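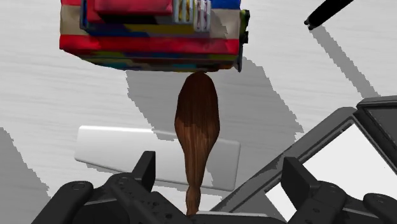
Setting Up the Simulated Cell: Gallery

Posted 2020-09-20 by Shanthi Chowdhury

Destell is the name we use for our simulated tabletop cell. It has one Franka arm, one table and a pile of object models that gets swapped out between runs. Karthik Biswas built the first version in July and I have looked after it since. This page covers the setup as it stands now, for anyone at Dramska who has to open the files and change something.

The wrist view is the first thing to check after any edit to the hand. Both black fingers should show at the bottom of the picture, left and right, with the floor and the nearest objects beyond them. If a finger is missing or fills the middle, the camera has been parented to the wrong link. Open the hand file, move it back and save before doing anything else.

Shadows are left on in both views. They come out with jagged edges in the wrist view at the current shadow map size. A larger map smooths them but slows the renders, and Karthik and I agreed to leave it alone.

The room view is for checking the base and the table against each other. The arm's base belongs on the platform, and the platform has its own height setting — change the table height and you have to change that one too.

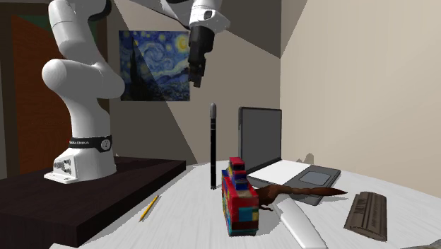

Room view: arm on its platform at left, gripper pointing down over the table.

Objects are placed from a list and the list is saved with each run. After loading, let the physics settle for 1,000 steps before the arm moves. Anything that starts out touching another object can jump when the solver starts. If that happens, raise the object's start height by 4 mm and load again.

Full resets are done every 70 runs. Clear the cache folder, reload the arm file and compare both views with the saved ones. Old object lists are in the Pridberg folder. Please copy them out before editing.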